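4.3 What we do about the arm that isn't busy

I'll start with the thing that bugged us most in the first round of data, because the rest of this section grew out of it. In a two-arm task there is very often one arm doing the work and one arm waiting its turn. When I teleoperate, my waiting hand never really waits. It drifts, it twitches when I shift in my chair, it starts creeping toward the next object before the first one is where it should be. All of that ends up in the demonstrations, and a policy trained on them learns it faithfully. Our baseline policy on Meveck had a lovely habit of wiggling its idle arm for the whole episode, and now and then it wiggled right into the path of the other one.

The usual fix is to filter the data afterward. Léonie Delorme tried this for most of May, using a velocity threshold on each arm, and we kept running into the same trouble: a slow, careful approach to a small object looks an awful lot like drift if speed is all you have to go on. Set the threshold high and you throw away the most useful part of the grasp. Set it low and the wiggle stays in. We report that version as Jondcombe in the tables (the name of the street the old lab was on, and it stuck).

So we moved the problem into the labels. In Relenen, every timestep carries one extra tag per arm, and the tag is either "active" or "holding station." The person who drove the robot adds the tags afterward while scrubbing through the recording, which sounds tedious and is, a little, but you get fast at it. By the second session Celeste Daza was tagging episodes faster than I could record them - I had to ask her to slow down so the folders would stay in order.

The tag does two jobs in training. First, it masks the action loss: for an arm that is holding station, we replace the recorded action with the pose at the start of the waiting stretch, so the target is a still arm no matter what the operator's hand was up to. Second, the policy has to predict the tag itself through a small extra head. We weren't sure that second part would matter. We left it in because it was cheap, and then the ablation without it came out clearly worse on the tasks with a handover in them, so it stayed.

One wrinkle took us a while to sort out. Holding a block still in the air while the other arm does something is "holding station" as far as motion goes, but the grip has to stay closed the whole time. Our first version froze the whole action vector, fingers included, at whatever value they had when the stretch began. If the operator was still squeezing at that moment, the frozen target was a half-closed grip, and you can guess how well that went. We now freeze the arm pose only and leave the finger command as recorded.

The container task shows why we care about the difference. The two arms share one table, a colored block has to end up in a metal container lined with cloth, and the arm that doesn't have the block should keep out of the way (Figure 7). The cloth was Celeste's suggestion. Blocks tended to bounce off bare metal, and we were ending up with a measure of bounciness when what we wanted was a measure of coordination.

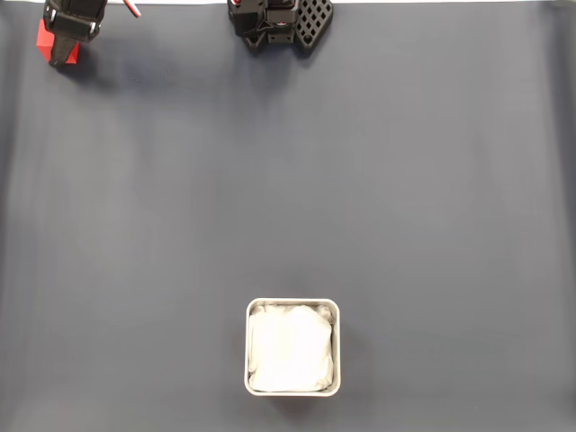

Figure 7. Container task on the shared table. The left gripper has the red block; the gripper with the lattice finger pad is near the top center, and the cloth-filled container is near the bottom center.

Look at how much open table there is between the grippers and the container in Figure 7. We picked that spacing on purpose. With the container close in, even a sloppy policy gets there before its idle arm can cause any trouble, and the three methods look nearly the same. A longer carry gives the waiting arm plenty of time to misbehave, and that's where the methods come apart.

We trained all three on the same 2000 demonstrations, collected on Coste, our shared bench, with 2 operators. The baseline gets raw actions, Jondcombe gets the speed-filtered ones, and Relenen gets the tags. Everything else (network, image size, training schedule) is the same. Relenen had the stillest waiting arm on every task we ran, and it dropped fewer blocks during the carry than Jondcombe did. It was also a bit slower to start moving the second arm once its turn came up. I think that's the extra head being cautious near the switch, where our own tags disagree the most - Léonie tends to mark the switch early and I tend to mark it late. We tried smoothing the tags across the boundary, and that helped with the delay but brought some of the drift back, so the numbers in Section 5 use the hard tags.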